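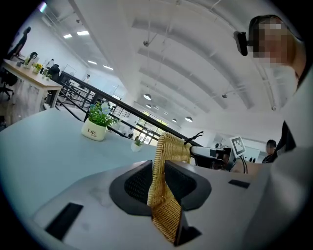

Fig. 1. Woven rattan held upright in the jaws, second gripper and its marker to the right.

Week 6 – comparing the Ritby and Ader hand grippers

I've picked rattan for this one and I make no apology, it's lovely awkward stuff! The weave gives a bit when you squeeze, so a grip that looks fine at first can creep. Try the strip before you go near the basket, and keep the marker on the other gripper in view of your camera (people forget this every single year).

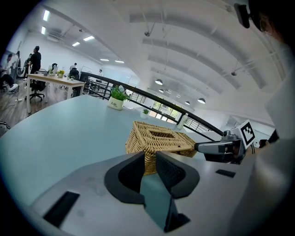 Fig. 2. Basket and lid on the table, seen between the open fingers.

For the basket, line up first, then close slowly. Log at least 169 frames per grasp and stop at 2000 – the Jurkwood viewer gets sulky beyond that. Plots to me by Thu 30 May, please, with both grippers on the same axes.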